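Category: List archive > Home baking and bread > Flour & storage
Posted 2018-04-20 by list member "Mudberg"
6 replies | 191 views

Subject: Re: Storing salt, sugar and baking powder through a humid summer

On the list, Alexiou wrote:

> We moved to the coast in October and I have been fighting lumps ever since. The salt is a brick, and the sugar is not much better. I keep both in the paper they came in, folded over with a clip. The baking powder is in its own can but my last two batches of biscuits came out flat. Do I need to buy a set of those expensive vacuum canisters, or is there a cheaper way? Also, is lumpy salt still good to use?
>
> I bake twice a week, mostly biscuits and a plain white loaf.

Lumpy salt is fine. Break it up with the back of a spoon, or put it in a bag and hit it with a rolling pin. The same goes for white sugar. Neither one spoils from taking on a little water, but you can't measure them well by the spoonful when they are clumped, so weigh them if you have a scale.

Baking powder is a different matter. Moisture sets it off slowly in the can and it loses strength. To test it, put half a teaspoon in a cup and pour hot water over it. If it foams up right away, it is good. If it only fizzes a little around the edges, throw it out. I would do that before changing anything in your biscuit recipe. I buy the smallest can the store has and write the date on the bottom when I open it.

You don't need vacuum canisters. Paper lets damp air straight through, and a clip doesn't seal anything. A plain glass jar with a lid that closes tight will do the job for salt and sugar both.
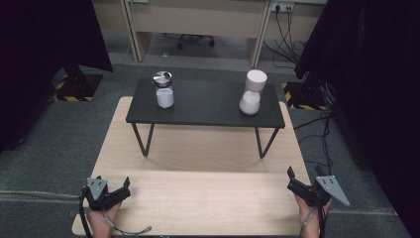 Check the lids before you trust them. Fill the jar with water, close it, wipe the outside, and lay it on its side on a paper towel for an hour. If the towel is wet, use that jar for pasta or buttons. Then dry the good ones completely. I put mine in the oven at 200 degrees F for a few minutes with the lids off, starting from a cold oven, and let them cool down in there with the door shut. The lids I just leave out on a towel overnight.

Label everything. Salt and sugar look the same at six in the morning, and I have made the loaf to prove it. Masking tape works and peels off later.

A few grains of raw rice in the salt will help some. Don't put rice in the sugar, you will be picking it out of your dough.

Keep all of it away from the stove and the kettle. In our old place on Posov Lane the only shelf was over the range and everything caked, jars or no jars. Moving it across the kitchen helped more than anything I bought.

Flour is a longer subject and it has been covered here before. Search the archive for "Skiltudex", the name of the old thread on bins. Skip the first page, it is mostly an argument about mice.

If the biscuits are still flat with fresh powder, post the recipe and your oven temperature.

Mudberg

Filed under: pantry, humidity, biscuits
2 comments | 6 shares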